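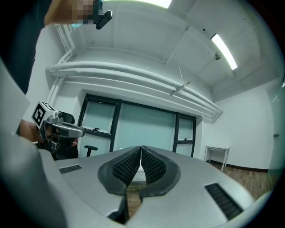

Do we still need a roll bar for the Lolley hill climb in October? Only if your car is open-topped or weighs under 522 kg, same as last year.

Jun 8, 2025, by the Flolta list desk
1 min read
Print | E-mail

> Start order at Nelel was a joke. I sat in line for
> 108 minutes behind a Gavrilă with no clutch.

We noticed — so did the Gavrilă. Lolley will run in batches of seven, slowest first, and anyone who misses a batch goes to the back.
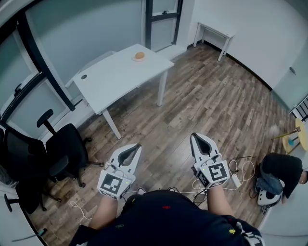
White desk by a window or glass door.

Entry is $242, lunch not included. Numbers go on both doors, and masking tape is not a font.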